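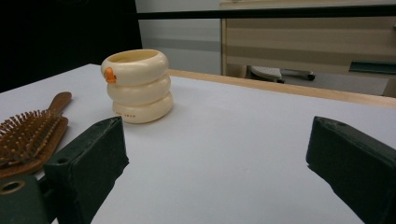

# A Hand-Held Gripper for Recording Household Pick-and-Place Tasks

Final report, Engineering Design Project
Built at the Ancombe Shared Workshop, Trilosville

## Summary

This report covers the design, construction and first use of a hand-held two-finger gripper with a camera mounted on its body. The tool is carried by a person and used to pick up ordinary objects while the camera records the fingers and the table ahead of them. The recordings are intended for training a small tabletop arm, which is the subject of a separate project and is not evaluated in this report.

The project team recorded 187 demonstrations with the finished tool and accepted 142 of them under the criteria given in Section 5. The total cost of parts stayed under the course limit of $400.

## 1. Purpose

The course brief asked for a device that could be built without access to the university machine shop. Most members of the team already used the shared workshop at Ancombe in the evenings, and the project was planned to fit the equipment available there.

Guiding a robot arm by remote control had been tried in the previous semester. Operators found it slow and tiring, and the arm had to be present for every session. A hand-held tool removes the arm from the recording stage. The operator feels the contact between finger and object directly and tends to move at a natural speed. The main cost of this approach is that the position of the tool must be recovered later from the video, and the quality of the video therefore matters a great deal.

The following requirements were set at the proposal stage:

- The tool can be held and operated with one hand.
- Both fingers remain in the camera's view when fully open.
- Fingers can be replaced without removing the camera.
- The same finger shape can be fitted to the arm at a later date.

## 2. Mechanical Design

### 2.1 Fingers

The fingers are a matched pair of rectangular blocks with beveled edges, finished in dark green. Small holes in each block were kept from the first drawing onward so that pads or markers could be attached without a redesign. The blocks show scuffs from handling, and the finish has become somewhat uneven along the edges. This has had no effect on grip.

A slimmer finger was drawn and rejected. It gave a better view of the table but flexed under load, and the flex made it difficult to tell from the video whether the grip had closed. The block shape blocks more of the lower corners of the picture. When an object lies flat and close to the tool, part of it can disappear behind a finger, as happens with the hairbrush in the opening photograph. The team accepted this limitation for the first version.

### 2.2 Trigger and Linkage

The operator closes the fingers with a trigger under the handle. A linkage moves both fingers by equal amounts toward the center line, and a return spring opens them when the trigger is released.

The first linkage used plain pins. After several evenings of use, the play in the joints was large enough that one finger reached the object noticeably before the other and pushed it sideways. The pins were replaced with shoulder screws and washers, and the spring was changed for a softer one at the same time. In hindsight, these two changes should have been made separately, as it is no longer possible to say how much of the improvement came from each.

### 2.3 Camera Mount

The camera sits above and behind the fingers, angled down toward the working area. The angle was set by trial. A steep angle gave a clear view of the fingertips and very little of the room, and the tracking software lost its position whenever the operator moved across a plain surface. The final angle keeps the far edge of the table and part of the wall and furniture in view during most of an approach.

The mount is held by two screws from a Marchetti hardware kit. They loosened twice during testing. Thread-locking compound was applied after the second occasion and the alignment was checked again.

## 3. Software

Recordings are processed with Nuler, the tracking and labeling program maintained by students in the department. Nuler estimates the path of the camera and the opening width of the fingers, then writes both to a single file for each demonstration.

The team made one addition, a short check that runs as soon as a recording is saved. It reports whether tracking was continuous and whether the fingers were visible at the start. Before this check existed, faults were found only at the end of an evening, when the table had already been cleared and the lighting had changed.

## 4. Recording Setup

Recordings were made at a white-topped table with a light wooden edge. The smooth white surface makes objects easy to separate from the background, but it offers very little for the tracking software to follow. The wooden edge and the striped front of the cabinet behind the table proved useful in this respect, and operators were asked to begin each demonstration with both in view where possible.

Lighting was kept soft. An early session under a single desk lamp produced hard shadows beneath the fingers, and those recordings were not used.

Objects were selected from things found in an ordinary home. Two of them account for much of the discussion below:

- **Ring cup.** A cream-colored cup in the form of stacked, rounded rings, with an open top and a small orange duck beak on the upper ring. Its sides offer no flat area for the fingers.
- **Hairbrush.** A wooden paddle brush with a long handle and a wide bristled head. It was always placed lying flat.

## 5. Results

A demonstration was accepted if the object was lifted and set down without being dropped, tracking was continuous, and no part of the operator's other hand entered the view. Of the 187 demonstrations recorded, 45 were rejected. Loss of tracking was the reason in 23 of these cases. The remainder were drops, early releases and recordings stopped by mistake.

The ring cup was easier to grasp than expected. The fingers tended to settle into the groove between two rings, and small errors in height corrected themselves as the grip closed. Approaches toward the side with the beak were less reliable, and operators soon learned to come in from another direction. This habit reduces the variety of the data and should be corrected in any further sessions.

The hairbrush was the harder of the two. Grasping it by the handle required the tool to be brought very low, at which point the camera saw mostly white tabletop. A large share of the tracking losses came from this object. Grasping across the head was tried and abandoned after the brush turned in the grip.

## 6. Limitations

All operators were right-handed. The tool was held at a similar height in nearly every session, and the furniture behind the table was not moved. A system trained on these recordings may depend on that background more than is desirable.

Grip force is not measured. The trigger gives the operator a sense of it, but nothing is written to the file.

## 7. Further Work

The next version should carry a wider lens, or a second camera facing to the side, to support tracking during low approaches. Thin rubber pads will be tested using the existing holes in the fingers. A patterned cloth laid over part of the table has also been suggested, and it can be tried at no cost before any parts are ordered.

The drawings, parts list and accepted recordings have been placed in the course archive. The tool remains at the Ancombe workshop, where it will be available to the arm project through May.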